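The grip that would not let go

When the people at Lenance talk about the July incident they call it "the hold". It's a mild sort of word. What happened was that an assembly arm closed on a part, kept closing, and went on reporting that everything was fine for 38 seconds while a technician stood next to it pressing a button marked Release.

No one was badly hurt. Dong-geon Ok, whose glove was caught between the part and the fingers, came away with a bruised thumb and a strong dislike of the word "collaborative". He had reached in to straighten a part that was sitting crooked, as he'd been told he could. The arm was in its safe mode at the time. I have asked several people what safe mode means and have had several answers.

Lenance fits small electrical parts into housings, a dull job that is hard to hire for. Two years ago it bought a pair of arms and a software package from Biswas, a younger firm that promised the machines would learn the work by being guided through it. Show the arms a task enough times, went the pitch, and they'd pick it up. To be fair, they mostly did. I watched them do a passable job on a good morning. I also watched them stop dead over a part that had been turned slightly the wrong way, which the salesman's video did not include.

The report into the hold carries the date 04/02/2026, a long time after July for a document of nine pages. It says the force reading from the gripper had drifted. The software trusted the reading. As far as the controller knew it was holding something lightly, so it squeezed a bit more, and then a bit more again. The Release button sent a polite request to the same controller, which put it in a queue behind the squeezing.

There was a proper emergency stop as well, a red one on the wall. Ok could see it. He couldn't reach it with his other hand, and a colleague had to cross the room. Even then the stop only cut the power to the motors, and this model of gripper stays shut when the power goes. They got the glove out with a hex key.

I wanted to see how the task is run now, so I went to the test room where Biswas tries out changes before sending them on. The work is the same in spirit: a board, a box, two arms and a good deal of waiting.

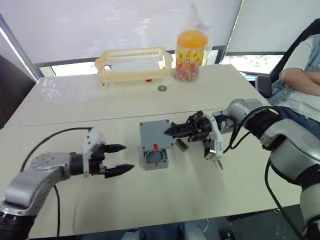

Matěj Kubíček thinks the whole business has been blown up out of proportion. He told me that people trap their fingers in drawers every day and that a drawer has never had to write a report. The arms, he said, are slower and weaker than the old caged machines by a long way, and he would sooner have his hand in one of these than in a car door.

I don't doubt it. But a car door doesn't tell you it's open when it's shut. What bothers me about the hold is less the force than the false report. The screen showed a green tick throughout, and anyone looking at it from across the room would have gone back to their tea.

Biswas has made changes. The Release command now jumps the queue. The force reading is checked against the motor current, and if the two disagree by more than 20 per cent the arm is meant to stop and open. Heiðrún Ingvarsson, an engineer there, was frank that this should have been in from the start. She was less frank when I asked how many arms were running the old version. "Most sites have updated," she said. I asked what most meant. She said she would find out, and at the time of writing she hasn't.

Nor has anyone changed the way the gripper behaves without power. There is a reason for the design, as a hand that drops whatever it's carrying in a power cut has dangers of its own. A manual release lever would deal with it. Irnedard, which makes a rival gripper, fits one. I'm told it adds about 30 grams and a little to the price, and that customers don't ask for it. I suspect they don't know to ask.

Tove Baldursdóttir, who looks after safety at Lenance, has put in her own remedy while she waits. The stop button has come off the wall and is now on a lead at the bench, and a hex key hangs beside it on a string. Technicians have been told to keep their hands out of the work area unless the arms are switched off at the isolator, so the machines bought to work alongside people now work while people stand back and watch.

Ok is back on the same bench. He checks the string is there at the start of each shift.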